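Subject: Re: reaction time task, odd gap in the left-hand data
List: Leinonen users and friends
June 2026

Hi all,

On the list, someone from the Jevthorpe group wrote:

> We're running a simple cueing task (arrow in the middle, target left or
> right, press a key) and our left-side responses come out slower than the
> right in nearly everyone. Is this a known attention effect or have we
> broken something? We have 70 people in so far and would hate to throw
> them out. Also, does anybody still use the Ukier practice block, or is
> it considered old hat?

Oh, I feel for you, I've been exactly there! Before you start writing it up as a finding about attention, please check which hand people are using for which key. In our first version the left target went with the left hand and the right target with the right, and most of our people were right-handed, so of course they were quicker on that side (took me an embarrassing amount of time to spot it). We swapped the keys for half the group and most of the gap went away. There was still a little bit left over, and I have my own ideas about that, but I wouldn't bet my lunch on any of them.

The other thing is the keyboard itself. We had a cheap one in the small testing room and a nicer one in the big room, and the two just didn't agree with each other. I ended up borrowing a Geltix button box from down the hall and running everybody on that, which made the numbers a lot calmer. It's ugly and the buttons click loudly, but the timing is steady and that's all I want from it.

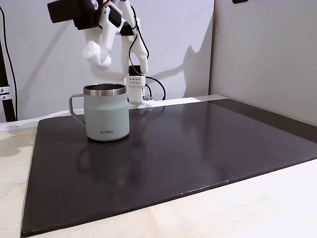
How long should the gap between the arrow and the target be? We use 200 milliseconds for the short one and a much longer one for comparison, and we mix them up within a block so people can't settle into a rhythm.

If you keep the gap the same all the way through, people start pressing on the beat and you get a pile of responses that are far too fast to be real. We had one person with a lovely average of 352 milliseconds, and then I looked at the single trials and half of them were guesses. Plot the single trials! I know it's dull, but I do it for everyone now, usually with a cup of tea and the radio on.

As for the Ukier block, yes, we still run it, though we trimmed it down to 3 minutes. The full thing made people sleepy before the real task even started, and a couple of them told me so (fair enough). I'd keep some practice in, mainly so they stop looking down at their fingers.

And I wouldn't throw out your data. If you wrote down handedness you can at least split the group and see whether the lefties show it the other way around. If they do, it's the hands. If they don't, write back, I'd really like to hear about it. I can send my key-swapping script too, it's messy and the comments are mostly me grumbling, but it runs.

Cheers from the basement lab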